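Salstead > Phone Accessories > Chargers

Pleklow Wireless Charging Pad
Made by Trolach. Sold and shipped by Salstead.
Black or gray. Cable in the box, wall plug sold separately.

Do you need a wireless charger? Probably less than the ads want you to think. A cable is cheaper, it's faster, and you already own one. We put off stocking pads for a long time for that reason, and when we did start we sent most of the samples back. Some got hot enough to make us nervous. Some stopped charging when a truck went by outside. The Pleklow is the one we kept, and we still have a few complaints about it.

What it does is simple. You plug it in, put a phone on it, and the phone charges at up to 12 watts if the phone will take that much. A lot of phones won't. The maker's box says "ultra rapid," and we asked Trolach what that meant. They sent us back a paragraph with the word "ultra" in it again. So we ran it ourselves. On the shop's test phone, starting from empty, the Pleklow got to 82 percent in the time the cable took to fill the phone completely. Your phone will do better or worse than ours depending on its age and what it's doing while it sits there. 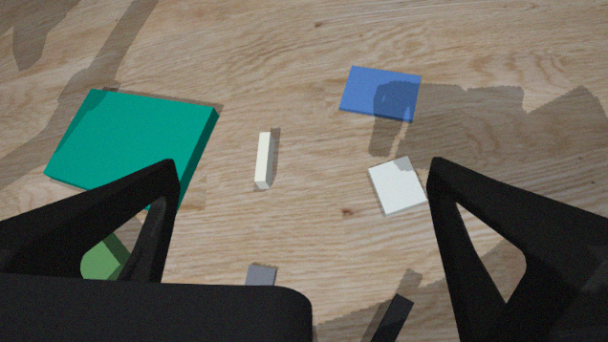
The weak point of nearly every pad is the spot where the coil is. Put the phone a little too far to one side and you get either very slow charging or none at all, and you find out at breakfast. The Pleklow has a single coil in the center, same as most pads at this price. Trolach prints a cross on the top to show you where to aim, but the cross disappears under the phone as soon as you put the phone down, so it's of limited help. What we do is line up the camera end with the edge of the pad and wait for the screen to light. After a week you stop thinking about it. If you know you're the type to toss your phone down in the dark, get a magnetic charger or stay with the cable.

Cases

The box claims it charges "through any case." We don't believe that about any charger. Thin plastic, silicone and most leather cases were fine here. A case with a metal plate for a car mount stopped it cold, and you shouldn't try it anyway, because metal between a phone and a coil can heat up. Wallet cases are a maybe. Take the cards out first. Abrehet Berhe on our returns desk sees more dead hotel key cards than she ought to, and they usually come back with a customer who read "any case" and took it at its word.

Heat

Wireless charging wastes some power as heat. A warm phone is normal. A phone too hot to hold comfortably is not, and you should take it off and check for a coin or a clip on the pad. The Pleklow is supposed to shut off when it senses metal. In our tries it did that for a coin and a key, but it took its time over a small paper clip, so we wouldn't lean on that feature too hard. It also slows down when it gets warm, which the box calls "smart temperature care" and which every decent pad does.

The light

There's a small white light on the front edge that stays on while charging. Trolach says it is "sleep friendly." Emlyn Probert, who wrote the first version of this page, put black tape over his after two nights. The light can't be turned off. We've asked for a switch on the next version and haven't heard anything we'd pass along as a promise.

What's in the box

Charging pad
USB-C cable, a bit over three feet
A folded sheet of instructions in very small type

What isn't in the box

A wall plug. You need one rated for at least 18 watts to get full speed. An old five-watt cube will run the pad, but slowly enough that you may think it's broken. Close to half the "defective" pads that come back to us work as soon as we plug them into a better block, so please try that before you pack it up.

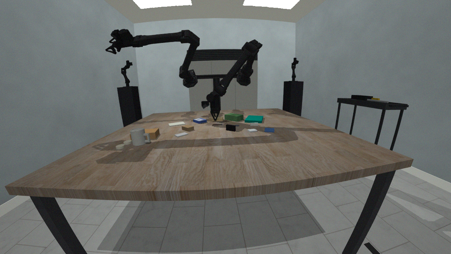 Will wireless charging wear out my battery faster?

It might, a little, mostly from the extra heat. We haven't seen numbers we trust in either direction, and we'd be wary of anyone selling you a "battery safe" pad at a higher price. Keeping the phone out of the sun while it charges will likely matter more than which charger you buy.

Can it charge earbuds?

If the earbud case supports wireless charging, it should. Small cases are fussier about placement than phones. Two of the three we tried worked the first time, and the third needed some nudging.

Does it work with a tablet?

We haven't found one that it charges. Use a cable.

Price and warranty

The pad is $34. The older Morgan pad we used to carry cost less and was fine for people who only wanted it on a nightstand, but the rubber ring on the bottom came loose too often and we've dropped it. We have a handful of open-box Morgans left if you ask, sold as is.

Trolach advertises a "lifetime" warranty. Read the sheet and you'll see it means the lifetime of the product, as decided by Trolach. Ours is plainer: one year, from us, and we swap it. Keep the order email. We don't cover pads that have been in a sink.

Reviews on this page are from people who bought the pad here. We took down the maker's own star rating because we couldn't tell where it came from.

"Works. Slower than I hoped. Would buy again for the office but not for home." – Mererid Ellis

"Had to send the first one back for a buzzing noise. Second one is quiet. The swap was easy but I'd rather not have needed it." – Banafsheh Ebrahimi

The buzzing was a real problem with the first batch. Pads with a serial number ending in 200 came from it, and we'll replace any of those even if the year has run out. The number is on the underside, next to the cable socket.

Page last checked Aug 23, 2021. Gray is out of stock and expected again in October.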